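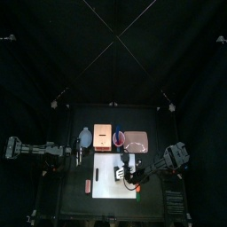
3 Jul 2021

Notebook, Funholm–Sitley joint project office

Spent the morning on the second interim report for the cross-border grant. Funholm's part is nearly done. Sitley's part is missing the staff cost tables for the spring, and the narrative for work package 2 is still the old one from the application with the tense changed. Sent it back with comments.

Main problem is the hours. The program allows either the hourly rate method or a fixed percentage per person, and we picked fixed percentage in the application. Sitley has been filling in timesheets anyway and claiming from those. Total on their sheets is 1,060 hours. If I convert to the percentages in the assignment letters I get a lower figure, so part of it will be cut at first-level control whatever we do. Su-chen thinks we should convert before submitting and explain it in one paragraph. I agree. Asked her to draft the paragraph.

To check: whether the assignment letter for the Sitley communications officer was ever signed. The copy on the shared drive has a date but no signature.

Partner call, notes

Su-chen Yip, Kwok-wai Mok, me. Plurkell did not join. They sent an email afterward saying they had the wrong link.

– Kwok-wai has the final list for the municipal training days. 192 staff registered across the three towns. The indicator in the application is 400 by the end of the project, so we are short of half with one round left. He wants to open the last round to the water and waste companies owned by the towns. Need to ask the joint secretariat if they count as "local authority staff". I think they do, going by the program manual, but want it in writing.

– Procurement for the translation services: Hsiao was the only bidder who sent the full set of documents. Two others left out the declaration. Under Sitley's own rules they can ask for the missing paper, under ours we can't. Sitley is the contracting party so their rules apply. Kwok-wai will write to both bidders.

– Study visit moved to August. Budget line stays the same. No amendment needed if we only tell the secretariat, but I will attach the email to the report.

– Payment from the first report still not in. The 90 days are counted from the date the report was accepted, not the date we uploaded it. I had the wrong date in my table. Fixed.

Afternoon

Redid the shared folder. One folder per work package, then one per partner, then the reporting period. The old structure had the partner on top and the controller could not find anything without calling us. Left the old folder as read-only until Plurkell has moved their invoices. Please don't save new files in it.

Went through the logo check again. The Funholm press release from the kickoff has the old program logo without the funding sentence. It is only on our website, so I asked for it to be replaced. The printed folders are fine.

Exchange rate: use the monthly rate for the month in which the expense is submitted to the controller, not the month of the invoice. I wrote this down last time as well and still did it wrong on four invoices. Corrected three. The fourth is the room rental, waiting for proof of payment from accounts.

Open

Conversion paragraph – Su-chen
Question to secretariat on town-owned companies – me
Letters to the two bidders – Kwok-wai
Signed assignment letter – Sitley
Plurkell invoices, old folder – ask again
Proof of payment, room rental – me, accounts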